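The Bakery With No Sign

When I moved to Bassi, I thought I would learn the language in the evening school. I paid for 13 lessons and I went to all of them, with my notebook and my two pens. The teacher was good. She explained the past tense better than anyone before or after. But when I think now where I really began to speak, it was in the line at the bakery on the corner of my street.

The bakery has no sign. People call it Tarniria, and for a long time I believed this was the name of the owner. Then a neighbor explained to me that Tarniria is the village where the flour came from in the old days, and the first owners painted this word on the window. The paint is gone, but the word stayed with the people. I like this very much. In my country a shop without a sign would be closed after one month.

It opens at 4 in the morning for the people who work at night, and then again at seven for everybody else. I am from the seven o'clock people. In the first weeks I prepared my sentence at home. I would stand in front of the mirror and say: "Good morning, I would like half a dark bread, please." It is not a difficult sentence. But in the line my heart was beating, and when my turn came I only pointed with my finger and said "this." The woman at the counter gave me a whole white bread. I paid for it and ate white bread for three days. 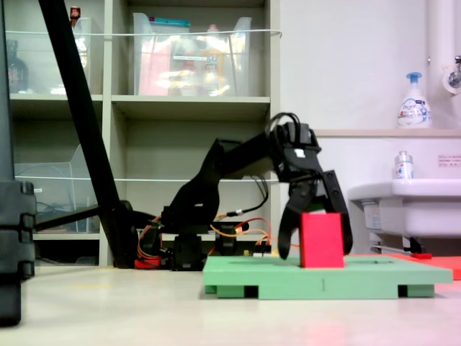 What I did not understand then is that the line has its own rules, and the rules are more important than the grammar. You don't stand behind the last person. You come in, you ask loudly "Who is the last?", somebody lifts a hand, and after this you can sit on the bench, look out the window, or even go out to the pharmacy and come back. Your place is kept in the memory of the person behind you. I did not know this. I stood very straight behind a man in a brown coat, and he was before me, yes, but between us there were four other people sitting on the bench, and they were all looking at me.

So "Who is the last?" was the first sentence that I learned to say without fear. I said it too loud, and with the wrong melody. A lady answered me, "I am, and you don't need to shout, my dear." I understood every word of it! I went home happy like a child.

After this I began to listen. A line is a very good place for listening, because people say the same things every day. The weather, the knees, the price of butter, the bus to Groltus that again did not come. If you miss a word on one morning, you will hear it again on the next. In the evening school we had a new topic every lesson: the airport, the doctor, the job interview. It was useful, but each topic came only once and went away. In the bakery there was one topic for a whole winter, and it was the bus.

I started to write down words on the back of my receipts. I still have these receipts in a box. Some of the words I wrote as I heard them, and when I look now I see that I put two words together, or cut one in the middle. For many months I believed there was a word "numicobread." There is no such word. Numico is the mill on the other side of the river, and their bread is the round one with seeds. I asked for "one numicobread" the whole winter, and the woman at the counter was too polite to correct me. Or maybe she just did not hear the difference, because I gave her exactly what she needed to know.

This is something I often think about. In school my mistakes were marked with a red pen. It helped me, I don't complain. In the bakery my mistakes had a different weight -- if I said the ending wrong, I got the bread anyway. If I said the number wrong, I got the wrong number of rolls, and the next time I remembered it. I once said twelve in place of two. I will not tell what I did with twelve rolls, but my freezer was small.
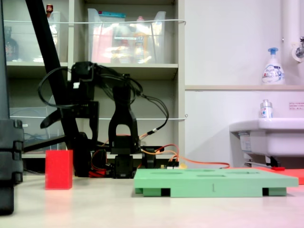

In March the woman at the counter asked me a question that was not about bread. She asked if my windows face the street or the yard. I was so surprised that I forgot the word for yard, although I knew it since lesson 2. I said, "To the trees." She said that this is the better side, because of the garbage truck. Then she gave me my half of dark bread without that I ordered it. Behind me somebody coughed, and I left quickly, but I felt that something had changed.

I should say that not everything in the line is nice. There is a man who complains about foreigners, and he does it also when I stand there, I think because he forgets that I am one. In the beginning I did not understand him, and it was more comfortable. To learn a language is also to lose this comfort. One morning an old lady, I believe 78 years old (she mentions her age often), told him that he should buy his rolls and go home, because his coffee is getting cold. He bought his rolls and went home. The next day they talked together about the bus.

My friends who want to move abroad ask me which course is good, which app, how many words per day. I am a bad person to ask. I had my course, and I would take it again. But I would also say: find a place where you must go often, where people are waiting and have nothing to do, and where the thing you need is small. The post office is too serious. The supermarket has no line anymore, only machines and a basket. A bakery is good. I heard that a barber is good too, but I cut my hair at home.

Last week a young man came in, he looked around and stood very straight behind me. Four people were on the bench. I told him, slowly, that he should ask who is the last. He went red and he asked. I noticed that he also says it too loud.

The dark bread is a little more expensive since the new year. We discuss it every morning.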